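## September, glaze bench, Boltidville studio

Third round of the Stetora white. Same recipe as last time except the feldspar, which now comes from the Kirach bags. Weighed out a 2,000 g dry batch, 500 g of it feldspar. Sieved 2 times through the 100 mesh. Second pass left almost nothing on the screen.

Slurry sat overnight and settled hard at the bottom. Stirred it back up with the drill and added a pinch of Epsom salts. Better by lunch, but still thinner than I like. Dipped the test tiles anyway so they can go in with the next bisque-ware load.

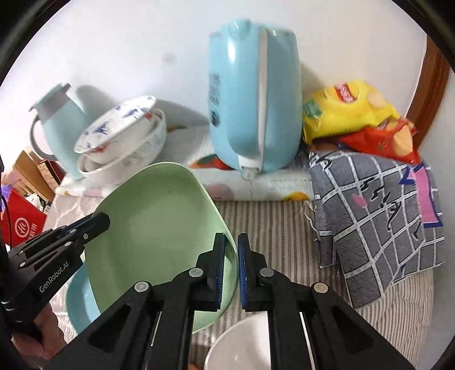

**Shaikh**, *glaze technician*

Table needs clearing before the next mix. I keep setting tools down wherever there's room and then hunting for the scale.

Tiles from round two are out of the kiln. Pinholes on the thick edges, clean on the flats. The brown clay shows through more than on the buff, which I don't mind, but it won't match the dinner plates. Crawling on one tile near the foot. Could be dust, I didn't wipe that one down.

For the next firing:

- slow the top end and hold before shutoff
- half the tiles single dip, half double
- put the buff ones on the middle shelf, the bottom ran cool again
- mark backs with iron wash (pencil burned off last time, two tiles I can't place)

Order more Kirach before the price goes up. If you use the small sieve, rinse it right away. Lid on the Stetora bucket is cracked, so I taped it for now.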